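Cómo pedir la palabra en el pleno municipal (y aprovecharla de verdad)

11 de mayo de 2021

Si nunca has hablado en un pleno, te animo muchísimo a probarlo. La primera vez impone, claro, pero es más sencillo de lo que parece y se sale de allí con unas ganas tremendas de repetir. Yo me estrené en enero, con el asunto de la línea de autobús a Roder, y desde entonces no he parado. Os cuento cómo funciona en Itmont, aunque en muchos ayuntamientos el trámite se parece bastante.

Paso 1. Busca el orden del día

Se publica en el tablón y en la web municipal. Léelo entero, también los puntos con títulos aburridos: el autobús venía escondido en «modificación de contratos de servicios» – y casi se nos pasa a todos. Apunta el número del punto, que luego te lo van a pedir.

Paso 2. Presenta la solicitud

El formulario es de una sola página. Pon tu nombre, un teléfono y el punto sobre el que quieres intervenir. Si vas en nombre de una asociación, añade el acuerdo firmado. Entrégalo en el registro con dos días de antelación y pide copia sellada, ¡no te vayas sin ella!

Paso 3. Escribe tu texto

Tienes dos minutos por persona. Leyendo con calma, eso son unas 575 sílabas, o sea, bastante menos de lo que uno imagina. Empieza por lo que pides («solicito que se mantenga la parada de la calle Kaewmanee») y deja los motivos para después. Un solo tema. Léelo en voz alta en casa con el cronómetro del móvil y recorta sin pena.

Paso 4. El día del pleno

Llega antes de las 18 h y di en la entrada que estás en la lista. Cuando te llamen, saluda a la presidencia, di tu nombre y el barrio, y adelante. Dirígete siempre a la mesa, aunque el concejal que te interesa esté en la otra punta. Si alguien protesta en la sala, espera a que haya silencio – el tiempo suele pararse, y si no se para, pídelo con educación.

Paso 5. Después

Entrega el texto por escrito en la secretaría para que conste en el acta. Cuando salga el borrador, comprueba que han recogido bien tu petición. ¡Este paso se lo salta muchísima gente y es estupendo para poder reclamar más adelante!

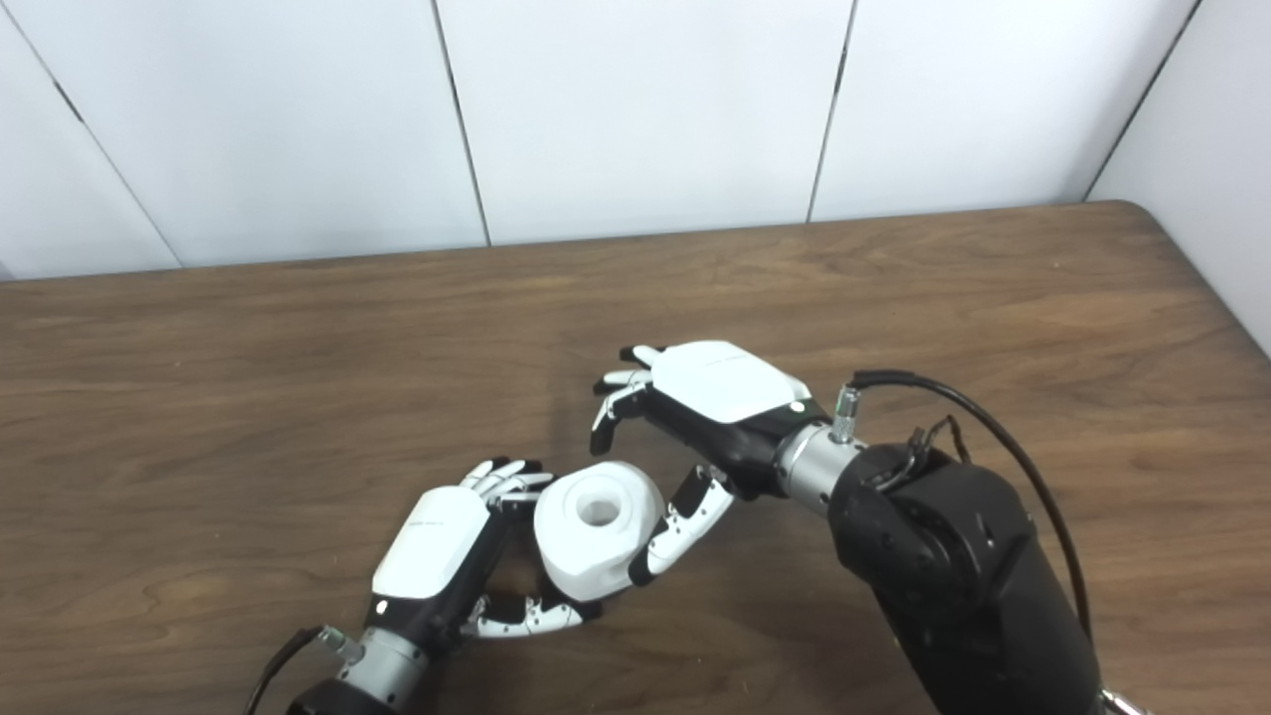

Talha Baloch: Muy útil, gracias. Añado una cosa: en mi caso el punto se aplazó al pleno siguiente y tuve que presentar otra vez la solicitud, la primera ya no valía. Conviene preguntarlo en el registro.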